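The Usarum two-arm kit from Cimedness costs 3,000 dollars, and I think that is a fair price for a small shop. The arms went together in one evening. The software took nine days, and most of that time went to reading setup notes that skip steps.
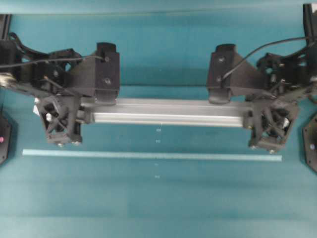 My complaint is with the service plan. Cimedness wants 441 dollars a year for it, and the plan covers four support calls. Skemo sells spare parts for the same kit with no plan at all. Buy the arms, skip the plan, and put the money toward a second set of cables.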